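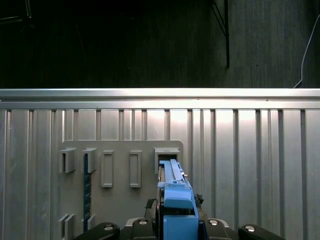
Stirnow ouvre à Cikitz un atelier de remise en état de petit outillage

Cikitz, 27 septembre 2025 – L'entreprise Stirnow, spécialisée dans la location d'outillage aux artisans et aux particuliers, annonce l'ouverture de son atelier de remise en état dans la zone d'activités de Cikitz. Le site, d'une surface de 2 000 m², reçoit les appareils rendus par les clients des agences de la région, les contrôle et les remet en circulation.

Jusqu'à présent, chaque agence assurait elle-même l'entretien de son parc. Les réparations simples étaient faites au comptoir, les autres confiées à des prestataires extérieurs, avec des délais qui variaient beaucoup d'une ville à l'autre. Un perforateur en panne pouvait rester immobilisé plusieurs semaines en attente d'un jeu de charbons ou d'un interrupteur. Le nouvel atelier regroupe ces opérations et le stock de pièces détachées dans un même bâtiment.

L'activité concerne pour l'instant les perceuses, ponceuses, meuleuses, scies circulaires et aspirateurs de chantier. Le matériel thermique – tronçonneuses, motoculteurs, plaques vibrantes – continuera d'être entretenu en agence. Son transfert sera étudié dans un second temps, une fois l'aire de lavage extérieure achevée.

Un circuit en quatre étapes

À son arrivée, chaque appareil est nettoyé puis soumis à un contrôle électrique. Il passe ensuite au diagnostic mécanique, où sont vérifiés les roulements, le mandrin, le cordon ou la batterie selon le modèle. Les pièces d'usure sont remplacées si nécessaire. Un essai en charge précède le retour en agence, et une fiche d'intervention est jointe à l'appareil dans sa mallette.

Les outils qui ne peuvent pas être réparés sont démontés. Les éléments encore utilisables rejoignent le stock, le reste est remis à la filière de recyclage. Stirnow estime que nearly tous les modèles récents de son catalogue se prêtent à cette récupération, à l'exception de certains boîtiers collés.

Deux partenaires régionaux

L'aménagement intérieur et les postes de travail ont été réalisés par la société Okafor, qui avait déjà équipé le dépôt central de Stirnow. Les travaux ont commencé en février dans un ancien entrepôt de matériaux inoccupé. La toiture a été isolée et l'éclairage entièrement refait.

Le transport entre les agences et l'atelier est confié à Preketti. Deux tournées hebdomadaires sont prévues, avec des caisses réutilisables à la place des cartons employés auparavant. L'objectif fixé par Stirnow est un retour en agence sous 10 jours pour les réparations courantes.

Emploi et formation

L'atelier emploie 30 personnes, dont une partie vient des agences et a suivi une formation interne à l'électrotechnique. Des contrats d'apprentissage en maintenance seront proposés à partir de la prochaine rentrée. Les candidatures peuvent être déposées à l'accueil du site ou dans n'importe quelle agence.

Vente d'outils révisés

Un espace de vente de 80 m² est ouvert au public à l'entrée du bâtiment. On y trouve des appareils sortis du parc de location, révisés et garantis six mois, ainsi que des consommables et des pièces courantes. Les clients peuvent également y faire établir un devis pour leur propre matériel, quelle que soit la marque, à l'exclusion des appareils thermiques.

À propos de Stirnow

Stirnow loue du petit outillage et du matériel de chantier aux professionnels et aux particuliers. L'entreprise propose des locations à la demi-journée, à la journée ou à la semaine, avec retrait en agence ou livraison sur chantier.

Contact presse : service communication de Stirnow, zone d'activités de Cikitz. Visites de l'atelier possibles pour les journalistes, sur demande.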